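The Dramden Levy and the Question of Who Gets to Ask

Readers who follow the religious property beat will remember that the Dramden regional assembly passed its shrine and meeting house levy back in April. The levy takes a cut of donations at any registered place of worship with paid staff, and puts it in a fund for upkeep of old buildings. The assembly said the fund would be open to every faith on equal terms. I said at the time that I would believe it when I saw the first round of grants, and now we have the first round of grants.

There are 14 of them. Three went to buildings in Imolwood that already had roof money from a different pot. Two more went to a single congregation under two names, one for the chapel and one for the hall next door to it, which share a boiler and a front gate. I have asked the fund office whether it knew these were the same people. The reply was that each property is judged on its own record. That may be the rule, and if so it is a strange rule.

The part that has people writing to me is the Kusisa retreat, up the valley road past Chambi. Kusisa draws a big crowd, sells its own tea and incense, and has been run from the start by Wilson Londoño, who prefers to be called a teacher and is called a good many other things by people who used to live there. It paid nothing into the fund. It is registered as a wellness center, so the levy doesn't touch it. It did, however, apply to the fund, under a clause about "sites of living spiritual practice," and it got the second largest award on the list.

So for levy purposes it isn't religious, and for grant purposes it is. Londoño's office sent me a page and a half on this, most of it about the difference between religion and inner work. I read it twice. I couldn't find the sentence that explained why inner work needs a new parking area paid for by the parish down the hill.

Supporters of the retreat have answered the criticism with a petition, which they handed in with 1,422 names on it. The cover letter says the questions raised about Kusisa are an insult to the faithful and an attack on a beloved figure. I have no doubt he is beloved. Plenty of the people who signed have, I'm sure, found some peace up there, and I'm not out to take it from them. But being loved isn't an answer to a question about money, and it worries me how quickly the one gets handed over in place of the other. When a reporter asks the Methodists about their gutters, they send an invoice.

I went through the petition pages that were made public. A fair number of signers gave no town. Several gave towns nowhere near the region. That proves nothing much, and people travel to these places, but the letter describes them all as "local voices" and I would like that phrase taken out.

On the other side, let's not pretend the critics are all clean-handed. The loudest of them is assembly member Vilém Hubáček, who has called the retreat a racket in three separate speeches. Hubáček voted for the levy. He also voted for the "living spiritual practice" clause, which was read aloud on the floor before the vote, and he had the text in front of him. When I asked him why he hadn't objected then, he said the clause had been meant for small village shrines with no paperwork. Fine, but it doesn't say small, or village, or shrine. He now wants a review panel to decide which groups are sincere, and that idea scares me more than the parking area does. I don't want an assembly member grading anybody's prayers. Put him on that panel and the first groups to be turned away will be the ones that don't vote for him.

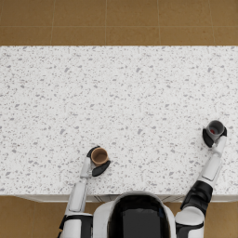

What I'd like is much duller. If a group takes from the fund, it should be on the same register as the groups that pay in, and it should publish the same yearly accounts. That would settle Kusisa without anyone having to rule on whether Londoño is a holy man. He could keep the wellness label and go without the grant, or take the grant and open the books. I put this to both men. Hubáček said it was "worth a look," and I have learned over the years what that means. Londoño's office said it would reply after the current silent retreat.

The fund office says the second round will open with the same form and the same wording. Applications that were refused in the first round can be sent in again without changes, although the office won't say why they were refused, so I'm not sure what good it does. One of the refused groups looks after a burial ground outside Chambi with a wall that is coming down into the road. They tell me they filled in all the boxes.

If your congregation or temple applied and got a refusal letter, I would like to see it. Please cover up any bank details before you send it. I'm also still after the minutes from the session where the awards were agreed – they were promised for the end of the month and then for the end of the next one.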